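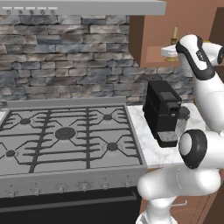

Brass candlestick in the cabinet recess, next to the stone wall

Hindholm Player Lives

Short written biographies of footballers from the Hosto regional leagues, with career records alongside. Version 2.

What you get

491 player profiles, spread over three files:

players.csv – one row per player, with name, position, birthplace if known, and a player_id
spells.csv – one row per spell at a club, with start season, end season, appearances and goals
lives.txt – the biographies themselves, each headed by its player_id

Everything is UTF-8 and the files join on player_id. Open them in a spreadsheet if that's all you have, it works perfectly well!

Where it came from

The project began with Iqra Swati's collection of old Plondow matchday programmes, which have wonderful little player columns on the back page (jobs, nicknames, who drove the team bus). Amanuel Berhe then matched the names against league registers and typed up the appearance totals. The biographies are newly written from those notes, so you won't find programme text copied across.

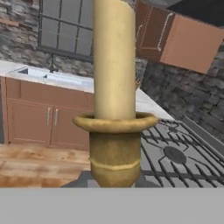
Spells are recorded by season, so a player who moved in January has two rows with the same season in them. Please don't add up seasons to get the length of a career – use first_season and last_season in players.csv. Loans have their own rows and a "loan" flag. Cup goals are counted only where the register gave them, and an empty cell means we don't know. A zero means none.

The name Yousafzai turns up as a player and also as the Yousafzai Cup, so search on the column you want. We got caught by this ourselves while building version 1.

Known gaps

Goalkeepers are thin on detail, which is a great shame as they have the best stories. Family details are left out unless the player talked about them in print. Partners and children are never named. Some birthplaces are only given as a county.

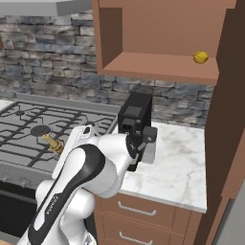 Robot arm reaching to the side of the black coffee machine

Using it

Free for research, teaching, fan sites and pub quizzes. Please credit "Hindholm Player Lives" and say which version you used. If you build something with it we'd love to see it, especially maps of who played where.

Corrections

Very welcome! Send the player_id, what's wrong and where you found the right answer. Iqra looks after the biographies and Amanuel the numbers. We go through the inbox every Friday, and fixes go into the changes list at the bottom of lives.txt.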